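Against the Two-Page Actor Bio

I have now read eighty-three actor bios for one short film, and I can report that everybody in this city was discovered. Some were discovered at age six. One was discovered twice, which seems careless of somebody. 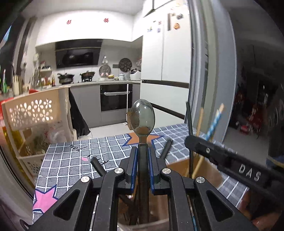

Casting notices ask for a bio and get a memoir. Hryhorii Zhuravel sent me 1,109 words before he reached his first credit, and I read all of them, because I am weak. We were casting Bedesero, a 21-minute film set almost entirely at a kitchen table. The props were a gray cloth with a white grid and stars printed on it, and a dark see-through plastic spoon. Any of them could have told me in one line whether they could sit at that and be interesting.

Mounir Ragab did. His bio read, in full: "I was the landlord in Otness. I can drive a van."
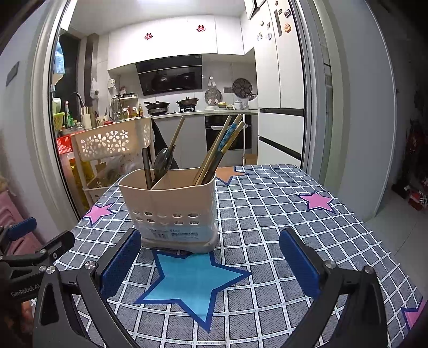 I called him on Thursday. Of course I did. A short bio makes you curious, and a long one makes you want lunch. I know the counterargument – actors are told to sell themselves, and silence looks like an empty résumé. Fine. But a list of 25 workshops only tells me you own a calendar.

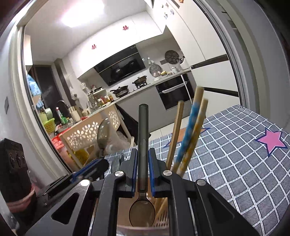
Spoon and holder, Bedesero.

The worst offenders are the adjectives. "Versatile" has been worked so hard it should join a union. "Passionate" I skip entirely, having met passionate people on set at five in the morning.

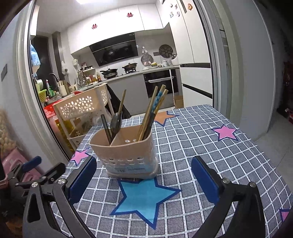
So send me three sentences. What you were in, what you can do, when you're free. Leave the childhood for the second interview – if I want to hear about the school pageant, I'll ask. Hryhorii, for the record, got the part of the uncle. He was very good, and he has already sent me an updated bio.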